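Three months with Norkach, the retro board our dev teams ended up keeping

I run retros for four teams, so I've clicked through more sticky-note apps than I'd like to admit.
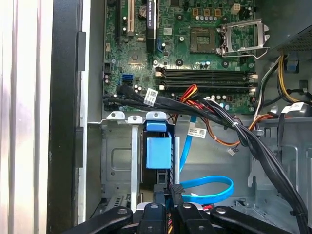 We moved to Norkach in July, after Dreleo raised its prices again (grr). Setup took me one coffee. People join by link, write their cards in private, and then you flip the whole board open at once. I love that part! The quiet folks on my backend team write twice as much now.

Voting is fast, and action items carry over to the next retro, so the old ones stare at you until somebody closes them. We had 300 cards on the board after the big quarterly one and it scrolled just fine.

Gripes: search is pretty bad, and the export to our tracker drops line breaks. I brought over 2,182 old cards from Dreleo and only 1,946 kept their tags, which ate up my Friday. Support answered within a day, but the fix is still "planned."

Four stars from me. If you mostly need async check-ins, I'd look at Kokkinos first.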